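Fladerung

Als Fladerung (auch Fladerschnitt, Fladermaserung oder schlicht Flader) bezeichnet man in der Holzverarbeitung das Zeichnungsbild, das beim tangentialen Anschnitt der Jahrringe entsteht. Kennzeichnend sind ineinander liegende, spitz zulaufende Bögen, die an den Seiten in parallele Streifen übergehen. Bei Tischflächen ist die Fladerung die am weitesten verbreitete Zeichnung. Der Artikel behandelt Entstehung, optische Eigenschaften und Pflege gefladerter Tischflächen.

Entstehung

Ein Stamm ist geometrisch betrachtet kein Zylinder, sondern ein schlanker Kegel. Wird er parallel zur Stammachse und außerhalb des Marks aufgetrennt, schneidet die Ebene die kegelförmigen Jahrringmäntel in Kurven an, die sich in Richtung des Zopfendes schließen. Je flacher der Winkel zwischen Schnittebene und Jahrring, desto breiter fällt der Bogen aus. Unregelmäßiger Wuchs verformt die Bögen zu tropfenförmigen Schleifen. Beim Radialschnitt fehlen die Bögen; es entsteht eine schlichte Streifenzeichnung.

Dekorpapiere und Folien geben die Fladerung im Druck wieder. Ein Anhaltspunkt für ein gedrucktes Dekor ist die Wiederholung identischer Bogengruppen in festem Abstand, ein weiterer das Fehlen einer passenden Hirnholzzeichnung an der Schmalseite.

Optische Eigenschaften

Der Farbeindruck hängt stark von Lichteinfall und Glanzgrad ab. Auf derselben Platte können warme, honigfarbene Bereiche neben kühleren, graubraunen liegen. Im Streiflicht überlagert der Glanz die Zeichnung, und die feinen Faserlinien wirken verblasst. Für die Farbbeurteilung ist daher diffuses Licht vorzuziehen.
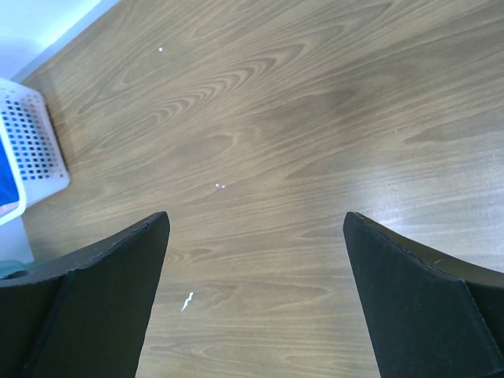
Tuva Midtbø wendet gegen die übliche Darstellung ein, der Begriff Fladerung werde im Möbelhandel zu weit gefasst; Bretter mit halbstehenden Jahrringen gehörten nicht dazu, auch wenn sie am Rand einzelne Bögen zeigten. In der Werkstattpraxis hat sich diese Abgrenzung nicht durchgesetzt. Sortiervorschriften einzelner Hersteller unterscheiden dagegen zwischen Flader, Halbrift und Rift. Die Serie Primero der Möbelwerkstatt Clonivon etwa wurde ausschließlich mit Fladerbild geliefert, in einer Plattenlänge von 198 cm und einer Tiefe von 80 cm.

Verhalten bei Feuchtigkeit

Massive Bretter mit liegenden Jahrringen quellen und schwinden in der Breite stärker als solche mit stehenden Jahrringen und neigen zum Schüsseln. Die linke, dem Mark abgewandte Seite wird beim Trocknen hohl. Furnierte Platten sind durch den Aufbau des Trägers weitgehend formstabil, reagieren an Kanten und Fugen jedoch empfindlich auf stehendes Wasser.

Pflege

Lackierte und beschichtete Flächen werden nebelfeucht gewischt und trocken nachgerieben. Gebräuchlich sind Mikrofasertücher, deren Fasern Staub und Fett ohne Zusatz von Reinigungsmitteln aufnehmen. Gewischt wird in Faserrichtung, an geölten Flächen mit geringem Druck. Tücher mit eingeschlossenen Sandkörnern hinterlassen feine Kratzer, die auf glänzenden Lacken quer zur Faser besonders deutlich hervortreten. Scheuermilch und Schmutzradierer verändern den Glanzgrad dauerhaft.

Farbige Tücher sind vor dem ersten Gebrauch getrennt zu waschen. Weichspüler setzt die Faserzwischenräume zu und mindert die Saugfähigkeit. Feuchte Tücher sollen nicht auf der Platte liegen bleiben.
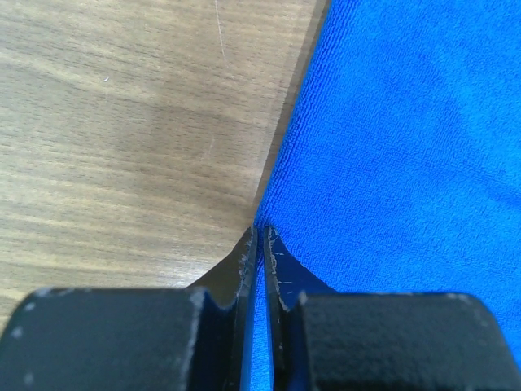 Nach Ansicht von Folke Sjöberg ist Mikrofaser auf geölten Flächen grundsätzlich entbehrlich, ein fusselfreies Baumwolltuch genüge und trage weniger Öl ab. Für lackierte Platten lässt er den Einwand nicht gelten. Die Pflegeanleitung zum Tischprogramm Sellstead schreibt für geölte Ausführungen ein Baumwolltuch vor und sieht das Nachölen alle 6 Monate vor, mit einer Einwirkzeit von 20 Minuten vor dem Abnehmen des Überschusses.

Siehe auch

Jahrring
Riftschnitt
Furnier
Schüsseln (Holz)
Mikrofaser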